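## 4. What the rail can and cannot tell us

Much of the household advice on drying small items rests on the idea that a clip hanger saves time and saves socks. We came to this study doubtful on both points, and our doubts have only partly been settled. The claim is repeated in leaflets, in shop displays and in several of the older papers reviewed in Section 2, yet we could find very little in the way of measurement behind it. Rattanakul's pilot work in Bornau is often cited as support. It covered 19 households, asked them to remember how they had dried their socks the previous February, and had no comparison group.

### 4.1 The hanger as an object

The type we looked at is a cream plastic rail with loops moulded along its underside. Metal clips on long wire hangers go through the loops, and each clip can slide, turn and swing as it pleases. Sellers present this freedom as a benefit. We are less sure. A clip that swings is a clip that can catch its neighbour, and the tangling of wires came up again and again in the Wovham interviews, usually without our asking.

Figure 1 shows the pattern most of our participants complained of. The clips holding the grey sock and the fuzzy blue one have bunched up at one side, wires crossed over each other, while clips further along the rail hang apart with no sock on them.
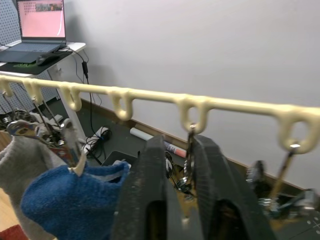

### 4.2 Spacing and the problem of the cluster

The standard advice is to leave a gap between items. It is sensible enough, but it assumes that a person loading the rail starts with a plan. In the diaries kept for us in Landeg, 55 of 70 loads were begun at one end of the rail and carried on until the socks ran out. Only a handful of entries mention moving a clip once it had been filled. One participant wrote that she "would rather buy another rail than unpick this one", and we take that as fair comment on the design.

Does clustering matter? Earlier authors say that it does, and that socks hung close together dry unevenly. The reasoning is plausible. The evidence is thin. The Brosisberg trial, which is the one usually quoted, compared crowded and spread rails in two different rooms, one of them with a window that was opened twice a day. Any difference between the rails may simply be a difference between the rooms — a point Siriwan made at the time and which has been left out of most later summaries.

Our own figures don't rescue the claim. Of the 25 pairs hung close together in the second round, nearly 19 were judged dry at the evening check, a clumsy number that comes from counting half a pair where one sock was dry and its partner was not. The spread rails did slightly better. We would not want to build any advice on the gap between them, given that the same two people did all the judging and knew which rail was which.

### 4.3 Where the clip should grip

Advice on clip position is firmer than the facts allow. Most guides say to hang a sock by the toe so that the cuff keeps its stretch. Participants mostly ignored this and clipped at the cuff, as with the blue sock in Figure 1. When asked, they said the cuff was easier to find and gave the clip more to hold. 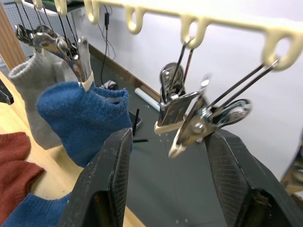
We asked Landeg households to bring back the socks they thought had been spoiled by cuff clipping. Very few did, and in each case the sock was old enough that ordinary wear would explain the slack just as well. Small dents in the knit were common, though Rungnapa Siriwan, who handled the returned socks, noted that they had gone after a day in a drawer.

None of this shows that toe hanging is useless. It may help with heavier socks, which were scarce in our sample, or with cuffs that have already begun to give. What we can say is that the rule has been passed from one guide to the next without a test that would let anyone see it fail. The tests described in Section 5 use matched pairs, one sock hung each way, and the person checking the cuffs is not told which is which.

**Figure 1.** Socks and metal clips on a plastic drying rail, two views.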